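Fander Returns Bench – Automation Trial
Second progress report to the Farorau Workplace Fund
Prepared by Elibariki Mussa, operations lead, Hashmi Repairs, Fildale
17 September 2018

Period covered

This report covers the time since our June report. The first payment has been spent, apart from part of the training line, which is carried over and dealt with under Money.

Where we are up to

The returns bench at Fildale sorts mixed household goods that come back to us for repair, resale or scrap. Until this year all of it was done by hand. The trial puts one robot arm on the picking and placing part of the job and keeps staff on inspection and grading.

We agreed to test the arm's routines in simulation before using them on the floor. The target was 1000 simulated runs and we have finished them. Small metal items and thin sticks such as pencils gave the most trouble. The gripper tended to come down a little off centre and push the item along the table. Changing the approach angle fixed most of it. Round items are still poor and we have left them with staff for now.

The floor cell is marked out and the power is in. The guarding was delivered in the wrong height and has gone back to the supplier. We have lost 27 days on this and the start date for live work moves by the same amount.

What has changed for staff

There are 19 people on the returns team across both shifts. No positions have been cut and the undertaking we gave in the application stands.

Six of the team have done the operator course. They can start and stop a routine, clear a fault and edit a pick position. Two now spend part of each week going through simulated runs and writing up failed picks. This was meant to be the engineer's job, but bench staff know how people put things down on a table and their notes have been more use to us.

The rest of the team have had a short briefing only. At the last shift meeting the main concerns were pace and grading. People wanted to know if the arm would set the speed of the line. It will not in this phase, as the inspector releases each tray. We have put that in the written procedure at the team's request. The second concern was whether operators would be paid at the higher grade. That is with management and I don't have an answer to report yet.

Night shift has had less training than day shift. The course was run in daytime hours and only one night worker could get to it. A repeat is booked to start at the beginning of night shift.

Money

Spending is within budget. The guarding delay has no direct cost as the supplier is covering freight. We ask to carry the unspent training money into the next period to pay for the night shift course.

Next period

Fit the guarding and have it inspected. Run the night course. Start live work with flat and small items only, with an operator present at all times. Report back on sore wrists and shoulders, using the same staff survey we ran before the trial.

From the simulation work
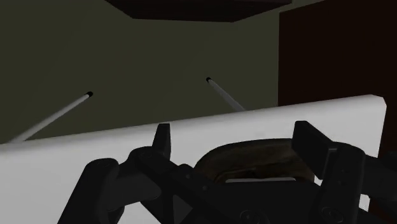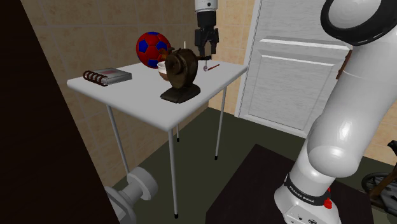 Simulated views: the gripper close up (first) and the arm over the table of mixed items (second).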